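Un fallo de pinza detiene la línea de Padaron

La empresa de logística Padaron detuvo el domingo las pruebas de su robot clasificador de dos brazos, después de que una de las pinzas no cerrara a tiempo sobre los artículos en la cinta de rodillos. El fallo se repitió en 6 de los 239 ciclos de la prueba y no causó heridos. 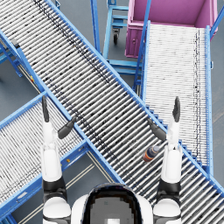
Según la nota de la empresa, el problema aparece con envases pequeños y tumbados, como las botellas. El sistema de control, suministrado por Bozkurt, recibe la posición del objeto con retraso y la pinza queda abierta encima de él. En cuatro casos el artículo siguió hasta el final del transportador y provocó un atasco.

La planta de Bistesura, donde el robot debía entrar en servicio en agosto, trabajará mientras tanto con clasificación manual. La consultora Jokov revisará el programa y también la parada de emergencia, que tardó 10 segundos en responder.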